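Smits opens a second real estate office in Tredham's old grain store
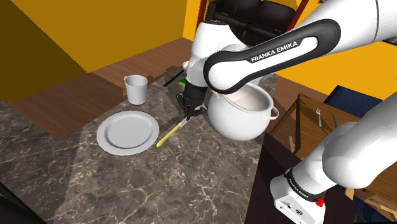

Home buyers on the east side of Tredham no longer have to cross the river to talk to an agent. Smits, the family-run brokerage that has been selling houses in Drultville since before most of its current agents were born, opened its second office this July on the ground floor of the old grain store, and the place was buzzing from the first morning.

Doors opened at 9 a.m. By lunch the coffee had run out twice and Farah Oei, who will manage the new branch, had already booked her first three showings. "I grew up four streets from here," she said between phone calls. "I know which basements flood and which blocks have the good maples. I've wanted to work on this side of the river for years, and now I get to walk to work!"

Oei is joined by Jasper Bosman, who handles rentals, and Gijs De Bruijn, a former mortgage adviser who will spend most of his time with first-time buyers. De Bruijn is starting a free evening class on how a home purchase works, from the first loan letter to the day you get the keys. Each class has room for 12 people, and the first one filled up before the sign was even on the building. A second has been added, and he is happy to run more if people keep asking.

It's a lively time to be arriving. The Vestum development, just past the rail bridge, will bring 40 new townhomes to the east side, and the first row is already framed. Smits is handling the sales. Prices haven't been released yet, but Oei said the smaller two-bedroom units are meant for people who now rent in the neighborhood and would like to stay. The end units come with a garage, and every home has a bit of yard — small, but enough for a grill and a tomato bed.

The new office itself is 3000 square feet, far more than three agents need, so the back half has been set up as a meeting room that neighborhood groups can book in the evenings at no charge. The old loading doors are still there and they still slide, with a little persuasion. Wim Dewulf, who owns the building and runs the bike shop next door, spent the spring refinishing the floors with his brother. He was thrilled to see the lights on again. "It sat dark for five winters," he said. "I used to hurry past it."

Sellers are getting some attention too. Anyone with a home on the east side can ask for a walk-through and a written estimate of value, with no need to list afterward. Bosman is putting together a similar visit for small landlords, many of whom have one or two apartments and haven't looked at their leases in a long time.

Luuk Van Rooij, who lives across the street, stopped in on opening day to ask about his late aunt's house and stayed for an hour. He left with a folder, a list of repairs worth doing before a sale, and a slice of plum cake.

The office is open from 9 a.m. to 5 p.m. on weekdays, and by appointment on weekends. Parking is behind the building, off the alley. To get on the list for the buyers' class or the Vestum price sheet, stop by the front desk and leave your name.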